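Applying Marble-Pattern Contact Paper to Shelves and Countertops

Priretow Tenant Services
Home Care Guides

Contact paper is an adhesive covering that can refresh a worn shelf, drawer or countertop without permanent changes to the unit. Residents of Priretow properties may apply it to any interior surface listed in the move-in packet. Stoves, window sills and bathroom floors are excluded.

Before You Begin

You will need the following items:

Contact paper, enough to cover the surface with 2 inches extra on each side
A utility knife with a new blade
A metal ruler or straightedge
A plastic smoothing tool or an old gift card
Mild dish soap, water and two clean cloths
A hair dryer with a low setting

Remove everything from the surface and wash it with soap and water. Grease is the most common cause of lifting edges, so give extra attention to the area beside the stove. Rinse, dry with the second cloth, and leave the surface open to the air for 8 hours. Fill any chips deeper than a fingernail with wood filler and sand them level. Contact paper follows the shape of whatever lies under it, and a small crumb will show as a bump.

Measuring and Cutting

Measure the length and depth of the surface twice. A standard kitchen counter section in our Dranach building is 36 inches long, but older units vary and should not be cut from that figure. Unroll the paper face down on a flat floor and mark your lines on the printed backing grid. Cut along the ruler in a single pass.
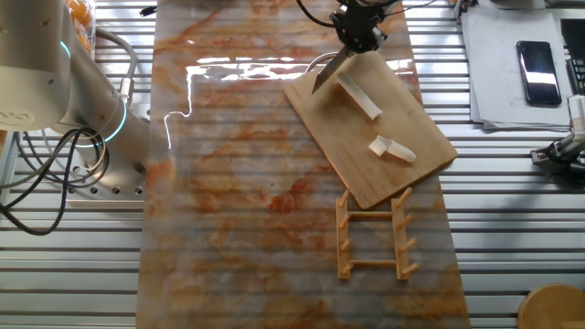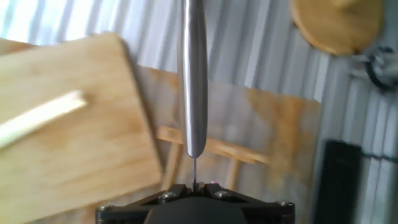 Pattern direction should be settled before the backing comes off. Plain colors may be laid either way, but stone patterns have veins that the eye will follow from one piece to the next. A white marble pattern with orange and rust-colored veins, like the long strip in the first picture, needs particular care at a seam, where a vein that stops short is easy to notice. A glossy finish also reflects a band of light, and any bubble within that band will stand out. Stand where you normally enter the room and check how the light falls before choosing between gloss and matte.

Laying the Paper

1. Peel back the first 3 inches of backing and fold it under.
2. Set the exposed edge against the back wall or the back of the shelf. Press lightly, so that it can still be lifted.
3. Check that the paper runs straight. If it does not, lift and reset it now.
4. Pull the backing away slowly with one hand and smooth from the center outward with the other.
5. Continue to the front edge. Warm the paper with the hair dryer and fold it over the lip.
6. Trim the extra with the utility knife.

Small bubbles can be pricked with a pin and pressed flat. Larger ones mean the paper should be lifted back to that point and laid again — pushing them toward the edge usually makes a crease.

Care and Removal

Wait 16 hours before placing heavy items on the surface. Clean with a damp cloth only, and use a trivet under hot cookware.

To remove the paper, warm one corner with the hair dryer and pull it back at a low angle. Adhesive left behind may be wiped off with rubbing alcohol. Residents moving out in March should finish removal before the walk-through. Questions may be sent to Jasmina Nikolovski in the Dranach office, Room 904.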